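Deligiannis House — Welcome Pack and Table Set-Up Guide
Home | Rooms | Tables | Linen | Contacts
Last updated: 1/23/24

Section 4. Menus and booklets

Read 3 first if you havent done the cloths yet. Booklets go out last, after cutlery, after glasses.

4.1 Before you start
1. Get the box from the cupboard by the Trirkudgate stairs. 15 booklets to a box.
2. Wash and dry your hands. Gold marks easily and the dark covers show every print.
3. Check the table top is clean and dry. A glossy top shows smears — look along it from the end, under the lights.
4. Cloths folded or laid, not left in a heap. See 3.2.

4.2 Checking each booklet
1. Cover first. Corners square, no lifting at the edges.
2. Wipe with the soft cloth only. No spray.
3. Open it, flick through. Take out old inserts, receipts, anything left in by guests.
4. Loose page? Put it in the tray marked Repair and tell Fotini Politis. Do not tape it.
5. New insert goes inside the front cover, printed side facing the reader.

CAUTION: never hold a booklet open by one cover. Spine goes, and then it is a reorder. Tultono take until April to send more.

4.3 Setting out
1. One per place, flat, crest at the top as the guest sits.
2. Leave a thumb's width from the table edge.
3. For the welcome table only, stand one upright so the title faces the door. Use the small stand, dont lean it on a glass.
4. Phones, remotes and pens off the table before the doors open.

Check you have the right booklet. There is a plain wine list the same size, kept in the Gandell box, and they get mixed up.
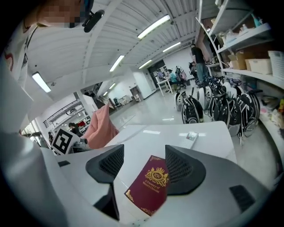

Fig. 4 — Maroon cover, gold corners, "RW" under the crown. Title in small gold letters below the crest.

4.4 Putting away
1. Count back in. Short? Look under the cloths first.
2. Stack no higher then the box lid. Spines alternate.
3. Sign the sheet. Ehsan Amini keeps it, ext. 712.

Note: wet booklets stay out of the box. Stand them open on end overnight, away from the radiator.

Section 5, Glasses, next page.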